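Notebook, May – open day, bench demo

08:40. Setup before visitors. Both arms powered, homed, no faults. The left one complained about payload on the first enable because the tool data was still set for the old parallel jaw. Loaded the three-finger parameters, enable went clean on the second try. Note for Oskari: the tool file on the cell PC is the correct one, the copy on the share is stale. Please delete the copy.

Speed override set to 40 percent for anything with visitors in the room. Teach pendant stays with whoever is running the demo.

Plan agreed with Veikko yesterday:
Session A, pick from tray and place in bin, right arm.
Session B, three-finger grasps on soft and irregular objects, left arm.
Session C, questions, visitors may handle the spare fingers.

09:30. First group, from Dostness. Mostly process people, two controls engineers. They wanted cycle time before anything else. Told them we do not tune for it on this bench. The controls engineers asked what happens when the object deforms during closing. Showed the force trace on the monitor: contact, short plateau, second rise when the soft part bottoms out. The plateau is where we currently stop. Threshold is set by hand per object, and I said so. One of them suggested stopping on slope instead of absolute value. Worth trying, we log at a high enough rate.

Session A ran without a stop. Session B had one refused grasp, finger 2 reporting overcurrent at the start of closing. Cleared, repeated, fine. Logged it. Same finger as last month, so I no longer believe the connector explanation. Swap the finger with the spare and see whether the fault moves.

10:50. Second group, Pirnach, with Ó Ceallaigh from their side leading. Better prepared than the first, they had read the handout. Long discussion on foil. Their line has food in formed foil trays and the vacuum cups leak on the rim. They asked whether a finger gripper can lift a tray without crushing the wall. Short answer, empty tray yes at low force, filled tray depends on where the weight sits. We have no numbers for filled trays and I did not give any.

Vision: the crumpled foil gives a very noisy depth map. Specular holes all over the interior, and the rim comes back in fragments. Veikko showed the raw cloud next to the filtered one. Filtering closes the holes but also rounds off the rim, so the grasp point drifts inward. He wants to fit a rectangle to the rim fragments and ignore the interior entirely. Agreed that this is the simplest next step.

12:15. Break. Checked joint temperatures, all normal. Log file from the morning copied to the archive, 3000 rows in the grasp table after trimming the idle stretches.

13:10. Foil and soft-object setup for the afternoon. Foil tray on the right part of the table with the beige lump beside it, bin beyond that. Left arm on the blue tray, three-finger gripper open, fingers up. Right arm with the parallel jaw coming in from the opposite side, fingers toward the left. 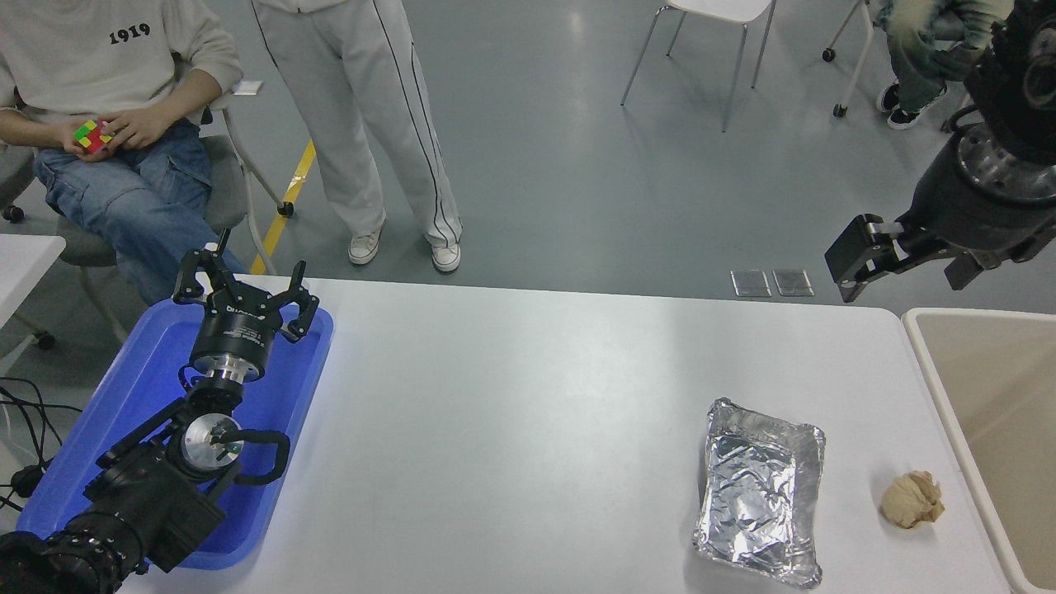

13:40. Afternoon group, Vuvel

Smaller group, more hands-on. Ran B first at their request, then A. They asked about sharing the workspace between the two arms. At present this is a plain zone interlock, one arm waits until the other has left the shared volume. Slow but easy to explain and easy to check. Oskari described the time-based version he has in simulation. It is not on the hardware and will not be until the interlock test list is finished – 9 items still open.

Also asked about finger wear. We do not track it. We should at least note the install date of each finger set.

15:20. Powered down, pendant back on its hook, override returned to default.

Open items
Swap finger 2, left gripper, rerun the closing test. (me)
Slope-based stop, try offline on the morning log first. (me)
Rim fit on raw cloud, ignore interior. (Veikko Huttunen)
Delete stale tool file from share. (Oskari Huttunen)
Send Pirnach the force trace plots, with axis units added this time.
Ask Pirnach for a box of their trays. Ours are a different size and probably a different foil gauge.
Finger install dates, start a page at the back of this book.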